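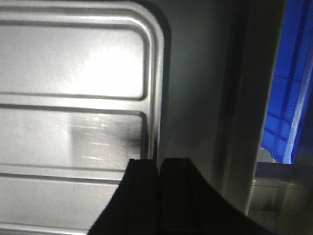 Cleaning embossed stainless panels with an arm-mounted gripper

These notes cover the Millitz wipe kit, which we have on loan at the Vandesville workshop. The kit is a pair of pad sleeves, a force-limiting wrist plate and a set of stored wiping paths from Uvham. It is sold for kitchens and small shops that already own an arm. The tips apply to brushed stainless steel with pressed ribs and borders. Flat sheet is easier and needs none of this.

Before you start

Dust the panel with a dry cloth by hand. Grit caught under a sleeve will scratch brushed metal on the first pass, and the scratch will follow the stored path exactly.

Close the fingers fully before fitting a sleeve. With a gap between them the sleeve bridges the opening and folds at the middle. The fold leaves a line.

Check the glare. Brushed steel under a ceiling light gives a near-white patch in the wrist camera, and the Uvham software marks such a patch as "no data" and skips it. Move the lamp or tilt the arm and take a second view. A diffuser clipped to the lamp also works. Reflections between ribs cause a milder form of the same fault: the software may report streaks that are only mirrored shapes.

Finding the grain

Grain direction is set by hand in the menu. Auto-detect got it wrong on our test door, where the grain was faint. Look along the metal at a low angle, choose horizontal or vertical, and save the choice with the panel name.

Wiping order

1. Open areas inside the embossed border, with the grain, top to bottom.
2. The raised lip. Reduce speed by half.
3. The strips between the ribs.
4. The ribs themselves, last, with a clean sleeve face.
5. Rounded corners and side edges. See below.

Grooves

The sleeve does not reach the bottom of a narrow groove, at any force setting. Run a cotton swab or a soft toothbrush along it by hand. The kit's groove tip is listed as an extra and was not in our box.

Dark smudges near an edge

Spot-treat these before the full cycle. Put one drop of dish soap in warm water, dab, wait, and wipe with the grain. If the mark stays, use a paste of baking soda and water and rinse well. Do not use chlorine bleach or steel wool. If a mark looks dark from one angle only, it may be a reflection, so check by eye before you schedule a cycle for it.

Corners

Set the side margin to 6 mm. The factory setting is zero, and at zero the outer finger runs past a rounded corner and drops into the shadow gap beside it. The wrist plate stops the arm when that happens, but the cycle has to be restarted from step 1.

Nearby posts and shelves need to be entered as keep-out zones. The setup view shows what stands beside the panel, so draw the zones there.

Sleeve care

Wash at low heat without fabric softener, which leaves a film on steel. Munther Matar ran one pair for 100 cycles before the seam opened. The Bunnag sleeves fit the same fingers and hold more water, but they slip on matte fingers unless the strap is pulled tight.

Cost

The kit lists at $700. Replacement sleeves and the groove tip are priced separately. Raghda Mansour bought hers without the wrist plate for $353 and sets the force limit in the arm's own controller, a reasonable choice if the controller allows it.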